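Setting up a drinks table at home

Cover the table first. Brown paper off a roll is cheap, soaks up small spills and can be thrown away at the end. Run it the full length and tape it underneath, where nobody's sleeve will catch it.

Keep the ice at the front. A ceramic bowl does the job, and reusable plastic cubes save you a trip to the freezer tray. Rinse them before use and freeze them overnight. Glasses go further back, with the jigger behind them – tall things at the rear, low things within reach. 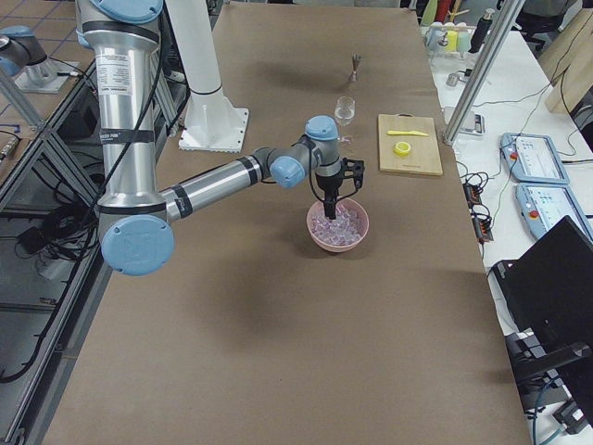 Prakash Achari wrote in to say that he puts the jigger next to the ice, as he measures every drink and got tired of reaching over the glasses. That works too, provided you leave room to pour.

Garnishes need their own board. A small one with a handle slot is easy to carry back to the sink. A plastic knife will cope with soft fruit, but cut lemons in the kitchen beforehand with a proper one.

Leave a second table clear for empties if you have the space. At the end, wash the cubes in warm soapy water, dry them on a tea towel and put them back in the freezer in a bag – 2 layers at most, or they stick together.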